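Household Chores and Machines: Towel Handling
Gallery page, Uveck Centre for Domestic Technology
Posted 4 September 2026

The Centre is often asked when a machine will be able to do the laundry. The question comes from families, from aged care providers and from the owners of small commercial laundries, and it deserves a careful reply. Washing and drying have been done by machine for generations. The labour that remains is in the handling: taking cloth out of a heap, finding an edge, opening the piece out, folding it and putting it away.

The Clerum program was set up to look at that remaining labour. It covers 16 chores chosen from a survey of 285 households and 65 small businesses, among them a hand towel service, a bakery and a hairdressing salon. Respondents were asked which jobs they would most willingly give up. Folding towels and sheets was named by 148 of the households, well ahead of wiping benches and emptying the dishwasher.

Towels were expected to be one of the easier items on the list. They have four sides, no sleeves and no buttons. In practice they have occupied more of the program's time than any other article. A plate keeps its shape when it is lifted by the rim. A towel does not, and each lift presents a new arrangement of folds that must be read again before the next move can be chosen. Thick pile hides the corners, and a hem that is plain to a person's fingertips may be difficult to find by camera.

The work is carried out with two arms at an ordinary table. Şengül Kozan, who leads the handling studies, has asked that household objects remain on the work surface during sessions -- a cleared and polished bench would tell us little about a family kitchen or the back room of a shop.

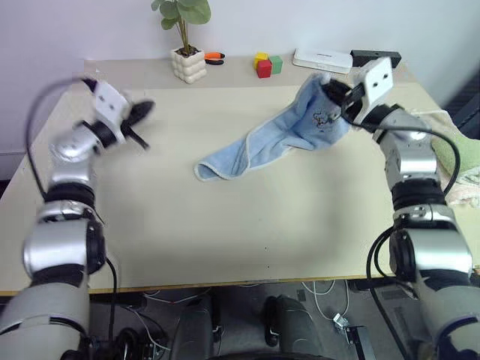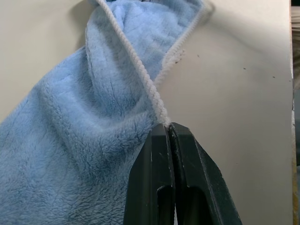

Light blue towel, held at the edge by black gripper fingers in both views. The first shows the two arms over the table; the second is a close view of the white hem in the grip.

Grasping is one part of the chore, and it should not be mistaken for the whole. To count as complete under the Clerum rules, a towel must be folded with its edges aligned and placed on a stack without disturbing the pieces beneath it. No person may touch the cloth between the start and the finish. A towel that is folded neatly but left in the wrong place is recorded as incomplete.

Our present view is a cautious one. Machines can carry out portions of this chore under supervision, and they are improving. They are not yet ready to be left alone with a mixed basket in a private home. The position in shops is somewhat more favourable. A salon or hotel laundry may handle a single size of towel all day, and the work can be arranged to suit the equipment. The Kırmızıgül laundry, which advises the program on commercial practice, has told us that it would accept a slow machine if the results were even and the staff did not need to stand beside it.

Bleddyn Harries, who manages the household panel, reports a different set of concerns. Panel members ask first about noise, floor space and who is to be called when the equipment stops. Speed is seldom raised. Several members have said they would be content for the folding to be done overnight, provided the hallway remained clear.

Further galleries in this series will cover cutlery sorting, shelf facing and the making of beds. The bed-making sessions will be held at the Hevovitz annex, where there is room for a full-sized mattress.

Teachers and community groups may use the pictures on this page for non-commercial purposes with credit to the Centre. Requests for larger copies should be made in writing to the publications desk.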